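Zerer turntable kit, N scale: my review

I've wanted a working turntable on my layout since I was a kid, and the Zerer kit finally got me there!
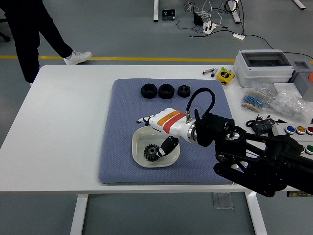

It took me 7 evenings at the kitchen table, and I enjoyed nearly all of them. The instructions run to 80 steps (small drawings, hardly any words) and I only got lost once, at the bit where the bridge wiring goes down through the pivot. Do that before you glue the deck. I didn't, and had to pry it up again.

Once it's running, though – wow. The bridge creeps around so smoothly that my grumpiest little switcher doesn't even rock, and it lines up with the track every time. I used my old Plurkar controller and they got along fine.

Gripes? The pit wall is a very flat gray and needs weathering, and the motor hums a bit at low speed. At 70 dollars I can live with both. My roundhouse is the Hura one, and the floor height matched with just a sliver of card under the rails.

I'm already clearing space for a second one at the other end of the yard.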